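Do You Need an App? Questions we get from shop owners

Does my business need its own app?
Probably not. Most of the owners who write to us want one because a competitor has one, and when we ask how many people open the competitor's, they don't know. If your customers visit twice a year, fix your mobile website first.

The builder says it's ready in 14 days. Is that true?
The template is. Store approval, your logo in the right sizes and a booking calendar that talks to your till are usually left out of that count. Ask Trenen, Rukside or whoever is quoting what "ready" includes, and get it in writing.

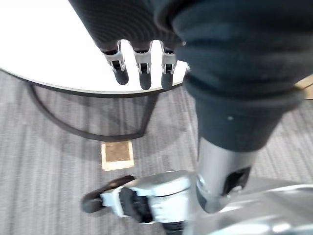

What does the low monthly fee leave out?
Push messages, mostly. Midley's cheapest plan covers 500 a month, and a café with a loyalty offer can burn through that in one long weekend. Check the price of the next 1000 before you sign. Also check who owns the developer account – if it's theirs, your reviews stay behind when you leave.

Will people download it?
Some will, for a discount. Whether they keep it is another matter, and builders rarely volunteer that number. Ask for active users after 4 months, by trade, and be wary of a "total installs" figure.

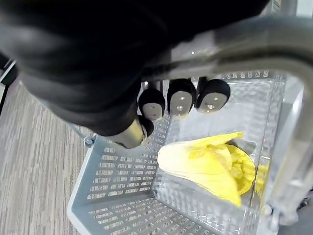 Glykeria Galanis: I went with Memon in April and I'd say you're a bit harsh. My regulars do use the booking button. The cancellation terms were awful, though, so read those twice.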